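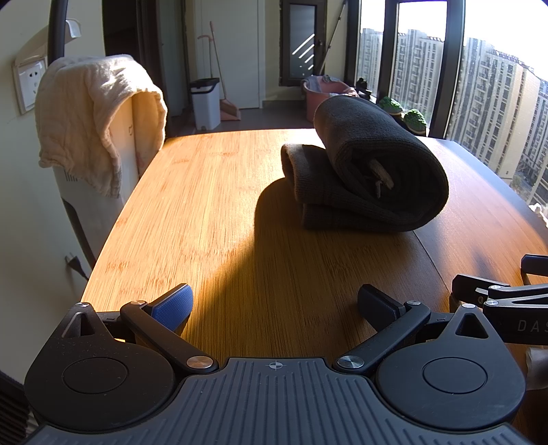
One reply to the November release said that a rolled towel is a rolled towel, and that sorting them into kinds is a way of making work. We disagree, though less firmly than we used to.

Skevatis > Household > Textiles > Beltimlow Towels > README

Beltimlow Towels, data card
Last edited Sunday, September 6, 2020

What it is

A set of 1253 pictures of towels after folding or rolling, on tables, shelves and beds. It covers 126 towels. Each picture has a row in towels.csv giving the shape, the shade and the surface under the towel.

A dark gray towel with its lower part folded flat and its upper part rolled on top goes under "mixed." People keep asking us to move towels like that to "rolled." If the flat layers are left out, the label says less than the picture does, so they stay where they are.

Labels for shape

flat: folded into layers, no roll anywhere
rolled: one roll, nothing flat under it
mixed: folded part and rolled part both in view
other: knots, heaps, and anything we argued over for too long

"Other" is larger than we would like. Please don't train anything on it and then tell us it works.

What we don't trust

Shade. Sunlight across an orange-brown table does odd things to gray, and a long dark shadow makes it worse. We label what we see and make no promise about what the shop called it. The Fusier shade chart was tried for a while and dropped, as two people holding the same chart gave different answers.

Size. There is none in the table. Earlier versions had a column for it, guessed from the table edge, and the guesses were bad.

Tags. The column tag_visible is yes when any tag or label shows, including a small brown one poking out of the end of a roll. It doesn't mean the tag can be read. Most can't.

Neatness. We were asked for a score from one to five. Two tries at Shirima gave scores that had little to do with each other, so there is no score. If you add your own, keep it in a separate file.

Files

pictures/ all 1253, numbered with gaps
towels.csv one row per picture
split_train.txt 800 rows
split_rest.txt everything else
relabel.txt the 20 rows changed after complaints

The gaps in the numbers are duplicates we took out. We may have missed a few - check before you claim a high score on split_rest.

Use

Fine for sorting folded from rolled, or for arguing about linen shelves. Poor for judging how well somebody folds, and no good at all for fabric type. Several people have asked whether "mixed" proves that one method of storing towels saves space. It proves nothing of the kind, and we never measured space.

Known faults are listed in faults.txt. The surface column still mixes "wood" and "bamboo" freely, so treat them as one value until the next release.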